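Workshop > Sorting and Picking > Arm-and-Bin Kits > Netdale Mixed Bin Kit

Shop Kits Spares Hire Advice Basket

Netdale Mixed Bin Kit (arm not included)

I get asked the same thing by nearly everybody who rings up about this kit, so I'll start with it. Can a machine tidy up yet? Can you tip a load of odds and ends in front of an arm and come back to find them sorted? My answer after a good long while selling, setting up and swearing at this stuff is "some of it, slowly, and keep an eye on it". If you're still reading after that, you're probably the right sort of customer.

The Netdale kit is what you need around an arm to have a go at mixed picking. You get the bin, the mounting plate for the table, the cable dress pack, the controller link box and a licence for Nautiyal, the picking software. You bring the arm and the computer. We've fitted it to big arms and small ones, and the bigger ones are frankly more than most people need for moving a stapler, but if you've got one sitting idle from another job then by all means use it.
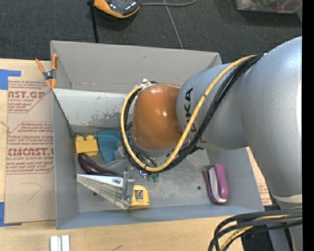
6 min read

A KUKA over a grey bin, and the mix in there is a fair test for anybody. Tape measure, magenta stapler, toy block, a shiny purple aubergine. I like a load like that because each thing asks for something different. A block has flat sides and edges you can get hold of. A tape measure is squat and heavy for its size and wants picking up square. An aubergine is smooth and curved and fatter at one end, so if you grab it in the wrong place it swings. And anything long and thin that's made of slats or layers is a pain, because the arm may get one layer and leave the rest behind!

Then there's see-through stuff. If you take one thing away from this page, let it be that clear and half-clear plastic is still hard work. Cameras that measure depth tend to look straight through it or get a confused sort of smear back, and the software either misses the item or reaches for a spot slightly behind it. Nautiyal is better than it was. It still isn't good, and I won't tell you otherwise to sell a licence.

What it's good at

Solid, dull-surfaced things with a bit of space round them. Boxes, blocks, tools with chunky handles, tubs with lids on. On our own bench at Stunbridge we put 70 mixed items through in one sitting and it was the plain ones that went first, one after another, no fuss. I made a cup of tea. I came back and it was having an argument with a carrier bag.

It's also good at not getting bored, and I do mean that as a selling point. If you've got somebody on a shop floor emptying returns trays all afternoon, the arm won't be quick but it'll be the same at four o'clock as it was at nine. One of our customers at Orkthorpe runs theirs over the lunch hour on returned hand tools and has a person go through whatever's left. That's the way I'd do it too. Let it take the easy ones and leave the awkward ones for hands.

What it isn't good at

Corners. Things that slide up against the wall of a bin are hard to get a grip on, and the arm has to come in at an angle that its own wrist often won't allow. The sloping sides help a bit. Giving the bin a shake helps more, and there's a routine in the software for nudging things away from the edge, though it can take several goes and it looks daft.

Piles. Two things overlapping are fine. Five things in a heap and you'll see it pick the top one, drop it back on the others and start again.

Knowing what to do next. People forget this bit. Picking a thing up is one job and knowing where it lives is another. At home you know the stapler goes in the drawer with the sticky tape and the aubergine goes in the fridge (or wherever you keep yours, I'm not getting into that). The arm knows only what you've told it. You can set up to 30 item groups in Nautiyal and give each one a drop point, and it takes an evening to do it properly.

So what about the house?

No. Sorry! I'd love to sell you one for the playroom floor and I've been asked more than once. A full-size arm is heavy, it's bolted to something, it needs guarding and a proper risk assessment, and it does its work in one spot. A child can clear a floor of blocks faster than this can clear a bin, assuming you can get the child to do it. Washing, dishes, beds - all of that is a good way off for anything I can put in a box and send you. The small jobs where everything arrives in the same place are where it makes sense now, and those are mostly in shops, repair rooms and warehouses.

Setting it up

Allow a full day. The mounting plate goes on first, then the bin, and please clamp the bin. It will creep across the table otherwise, and once it has crept your drop points are all out and you'll spend an hour blaming the software. An ordinary spring clamp on the rim will do to begin with. Go round and check it before each run.

Dress the cables with more slack than looks tidy. The wrist turns further than you expect, and a cable that's snug with the arm at rest will be pulling hard when it's reaching into the far corner. The dress pack has plenty of ties in it. Use the lot, and then run the arm through its whole reach at slow speed with your hand on the stop button before you let it pick anything.

Lighting matters as well. Shiny things throw back bright spots and those bright spots move as the arm does, so keep lamps off to the side and close the blind if the sun comes in low. Scuffs on the floor of the bin don't seem to bother it. Ours is in a right state and picks as well as the day we unpacked it.

After that it's teaching. Nautiyal wants 30 tries per item group before it settles down, and you can leave it to get on with those by itself so long as the guarding's in place and there's somebody in the building. It'll keep a log of every miss. Do read the log, it's far more useful than the score on the front screen.

What's in the box

Grey bin with flared walls
Table mounting plate and bolts
Cable dress pack and ties
Controller link box
Nautiyal licence, one arm, one year
Printed set-up guide (I wrote it, so complaints to me)

Price is £3,042 with delivery. We can lend you a bin and a trial licence first if you already have an arm up and running, and I'd much rather you did that than bought it on my say-so. Fill it with whatever's lying about in your own place and see how it copes. If it's all clear plastic and carrier bags, save your money for now and ask me again in December, when the next version of the software is due.

Spares for the link box are kept at Stunbridge and usually go out the same day if you catch us before two in the afternoon.

Share Save Print
14 comments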